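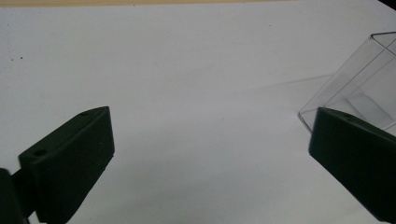
Critical anthologies: reprint vs. first printing, does the pagination match?

Board: Literary Studies > Editions and Citation
Started Sunday, August 1, 2021

marginal_gloss
I am checking citations for a bibliography of essay collections on Caribbean and West African fiction. The problem volume is Noreen Ghauri's anthology of harbor narratives, issued first by Van Wijk and later as an e-book by Plarkodach. The print edition ends at p. 212. The e-book ends at p. 158. Three of the essays I need are quoted in later scholarship with page numbers that fit neither one. Does anyone have both?

quireandfold
I have the print copy. 212 is right, including the index. The e-book drops the index and the bibliography of primary sources, but that does not account for the whole difference. I suspect the type was reset.

tlrowe
It was reset. The e-book also omits Shoaib Rizvi's introduction, 28 pages in the print edition and numbered in the same arabic sequence as the essays. Everything after it moves. You cannot fix this with a constant offset, though, as the notes were changed from footnotes to endnotes at the same time.

marginal_gloss
That explains the first essay but not the citations. One article gives p. 3 for a sentence from the essay on Zotau. In print that essay is near the middle of the book.

quireandfold
Offprint. Van Wijk numbered offprints from 1. Whoever wrote the article had the offprint and cited it as if it were the book. Ask the author if you can, or cite the print page and put the offprint page in a note.

Dunmore_K
I disagree with citing print by default. Most students now have the e-book and nothing else. If the bibliography is meant to be used, the reference should lead to the text they can open. Chapter and paragraph number would serve better than a page from a book that has been out of stock for years.

tlrowe
Paragraph numbers are fine until the publisher corrects a paragraph break — and Plarkodach has done that once already, in the Turkport essay, where two block quotations were run into the body. The first printing is fixed. The file is not.

Dunmore_K
Then give the version date of the file. We do that for every other electronic source.

tlrowe
The file I have carries no version date. The copyright page repeats the one from the print edition.

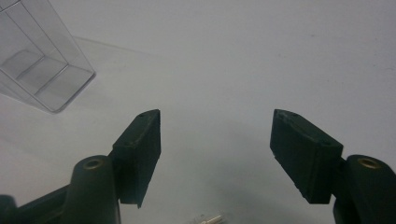 quireandfold
The Turkport essay has a second problem, which matters more than the numbering. In print the two versions of the ballad are set in facing columns, with the variant stanzas lined up across the gutter, and the argument depends on reading across. The e-book puts one version after the other, so the omitted stanzas no longer show as gaps. Anyone quoting from it should check the stanza order against print.

marginal_gloss
I had not noticed that. I took a stanza from the second version to be a continuation of the first. That is one entry I will have to redo.

Dunmore_K
Granted on the ballad. Parallel text is a special case and should be cited from print. I still hold that the ordinary prose essays can be cited by chapter and paragraph.

hollins_ref
Librarian here. Our catalog has the e-book as a separate edition, with its own record and a note on the missing introduction. If your style guide permits it, treat them as two editions, name the one used, and cross-refer once at the head of the section. Do not merge the page numbers into one entry. We get requests every term from people looking for Rizvi's introduction in the electronic copy.

marginal_gloss
Two entries, then, with print as the reference text for Turkport and the edition named for everything else. quireandfold, could you send me the print page range for the Zotau essay? Mine is on loan until next week.

quireandfold
Sent by message. Check note 3 while you are there. The print version has a wrong volume number that the e-book corrects.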